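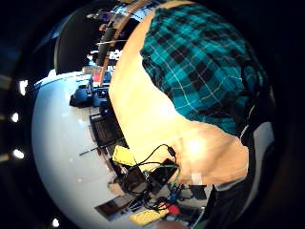
白い天板と、チェックのシャツから出た前腕。

作業台の高さをひじに合わせる

最終更新:2020年12月29日

立って作業する台の高さは、身長から計算で出す方法もありますが、同じ身長でも腕の長さや靴で変わります。このページでは、ひじの高さを測って台の脚を調整する手順を書きます。使っている台はNarkbergの白い天板に、Kidutico製の調整脚を4本付けたものです。ほかの台でも、脚の長さが変えられるならやり方は同じです。

用意するもの

・巻尺(mm目盛りのもの)
・マスキングテープ
・鉛筆
・水準器
・脚の調整に使うレンチ(脚に付属)
・ゴムの滑り止めシート

マスキングテープは199円のもので足ります。水準器は短いものより、天板に長く当たるもののほうが読みやすいです。

1 服と靴を決める

ふだん作業するときの靴をはきます。室内ばきと安全靴では底の厚さがかなり違うので、ここを省くと後でやり直しになります。袖は前腕が出る状態にしておくと、ひじの位置が分かりやすくなります。厚手の上着は脱いでください。

2 ひじの高さを測る

壁を背にして立ち、肩の力を抜きます。上腕を体の横に下ろしたまま、ひじを直角に曲げます。ひじの下側の位置で壁にマスキングテープを貼り、床からテープまでを測ります。一人で測る場合は、先にテープを壁に縦に長く貼っておき、ひじの当たるところに鉛筆で印を付けるほうが簡単です。

肩が上がっていると数字が大きく出ます。一度腕を完全に下ろしてから曲げ直し、もう一度測って、二回の印がずれていないか確かめます。ずれたときは低いほうを使います。

3 作業に合わせて高さを引く、または足す

天板の高さは、ひじの高さをそのまま使うのではなく、作業の内容で変えます。

・書き物、部品の仕分け:ひじより少し下
・箱詰め、布を広げて切る作業:ひじより手のひらの幅ひとつ分下
・力をかけて押す作業:さらに低く
・細かいものを目に近づけて見る作業:ひじより少し上

うちでは箱詰めと仕分けを同じ台でするので、間を取って95cmにしました。作業が二つ以上あるときは、時間の長いほうに寄せてください。低いほうに合わせておき、細かい作業のときだけ台の上に箱や板を置いて高くすることもできます。

4 脚の長さを出す

決めた高さから天板の厚みを引いた数字が、脚の長さです。滑り止めシートを床側に敷くなら、その厚みも引きます。天板の厚みは端で測ります。面取りしてある天板は、角のところで測ると薄く出るので注意してください。

5 脚を調整する

天板の上のものを全部下ろします。二人で天板を持ち上げて裏返し、床に毛布を敷いて置きます。白い天板は、床の砂粒でこすった傷が目立ちます。

脚のロックをゆるめ、4本とも同じ目盛りに合わせてから締めます。目盛りのない脚は、巻尺で1本ずつ測って鉛筆で印を付けます。この段階ではまだ本締めにしません。

6 水平を見る

台を起こして、使う場所に置きます。水準器を長手方向、短手方向の順に当てます。傾いていたら低い側の脚を伸ばします。高い側を縮めて合わせてもかまいませんが、最初に決めた高さより低くなります。

コンクリートの床は見た目より波があります。うちの場合、壁際の脚だけ7mm伸ばしました。水平が出たらロックを本締めし、天板の四隅を順に手で押して、がたつきがないか確かめます。

7 実際に立って確認する

台の前に立ち、前腕を天板の上に持っていきます。次の点を見てください。

・肩が上がっていないか
・手首が手の甲側に反っていないか
・腰を曲げなくても天板の中央に手が届くか

中央に手が届きにくい場合は、高さではなく奥行きの問題です。奥行き800mmの天板では、奥のほうは立ったままだと使いにくく、道具置き場と割り切っています。よく使うものは手前に寄せます。

一週間ほど使ってから

使いはじめは、どの高さでも少し違和感があります。一週間使ってみて、肩が張るなら高すぎ、腰が張るなら低すぎと考えて、1cmずつ動かします。一度に大きく変えると、どこがよかったのか分からなくなります。変えた高さは、脚の内側に貼ったテープに書いておくと元に戻すときに助かります。

何人かで同じ台を使う場合

背の高い人に合わせて台を調整し、低い人は踏み台に乗ります。踏み台は、足を横に踏み出しても落ちない幅のものを選んでください。使わないときは台の下に入れておけば、つまずきません。

脚のロックは使っているうちにゆるむことがあります。月に一度、天板を拭くついでに締め直してください。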